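Paucar Canteen – Tray Return and Table Clearing

Gallery by Deisy Huanca. Layout notes by Ulises Guzmán.

The Paucar canteen seats 90 and returns 300 trays over a full lunch. Tableware comes back on plastic trays and is sorted by hand before it goes to the wash room. The pages in this set cover the sorting table only. The wash room and the Gurow shelving have their own gallery.

The working order is left to right: dish rack, serving tray, clear bin for trash, black tray. Scraps go in the bin before any dish is racked. Chopsticks are taken off the tray first so they do not roll under the bowls.
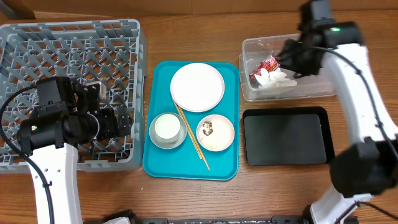 Do bowls and plates go in the same rack?
Mixed loads are fine as long as the plates stand in the outer rows and the bowls lean the same way, open side down toward the spray.

The rack is gray plastic with upright pegs and a lattice base that drains from below. It is set down on the wood table and carried to the wash room when full. Peg spacing was checked against the Stellov plates in January – the rims clear each other, but a deep bowl takes up 2 rows.

Scraps are knocked out with a rubber scraper. Rinsing at the table was tried and dropped, as the water ran along the grain and collected at the joint near the wall. 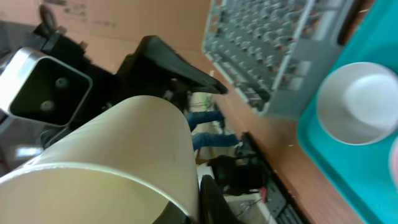

The tray stays where it is until the last piece is off. Pulling it closer halfway through means a second reach for the rack, and the rim tends to catch on the table edge. Empty trays are wiped, then stacked upside down at the end of the counter. The stack limit is 20 per pile.

Small items need more attention than large ones. Saucers go in flat racks, cups go upside down. Wooden chopsticks are kept out of the dish rack completely – they slip through the base and jam the conveyor on the Serotix washer. They are collected by the pair and washed in a closed basket.
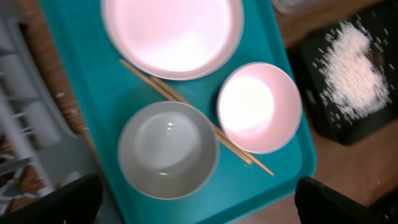 Teal tray with plate, two bowls and wooden chopsticks.

Inventory reference for the tableware on this page: list 577, held at the canteen office.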